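Company > About > Who we are

About Drunura

Posted in April by the Drunura web team

Drunura is a small software company. We make plug-ins for code editors, mostly for people who write C++ and are tired of typing the same boilerplate over and over.

Our first product was Porna, a tool that reads a header file and fills in the matching source file. It started as a script for our own use. We put it online without much thought, and by the end of the first year it had 1,103 registered users, so we set up a proper company and started answering the mail.

Plununa came next. It renames classes and members across a whole project and shows every change before it saves anything. The current version has 1,960 automated tests behind it, and we run all of them before each release. 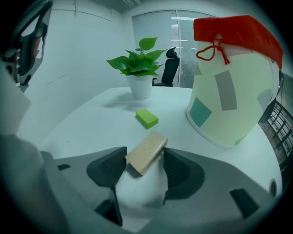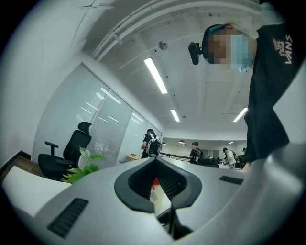
We put out three releases a year. Bug fixes go out in between, whenever they're ready. A licence covers one person on as many computers as they like, and it doesn't expire. If you stop paying for updates, the version you have keeps working.

Phùng, our build server company, was folded into Drunura last year. Existing Phùng customers keep their old pricing and can log in with the same password. The old manual is still on the support page.

Support is handled by the people who write the code. We try to reply within one working day. Please include your editor version and, if you can, the smallest file that shows the problem.

We don't collect your source code. Crash reports are off by default, and you can read one before you send it.

Comments

tabs_not_spaces: Is Plununa going to handle templates properly? It still skips specialisations for me.

Drunura web team: Partly fixed in the next release. Send us the file if you can.

marlo77: Ran Porna over 3,000 headers at work. Slow but it got there.

greyheron: The link to the Phùng manual goes to the wrong page.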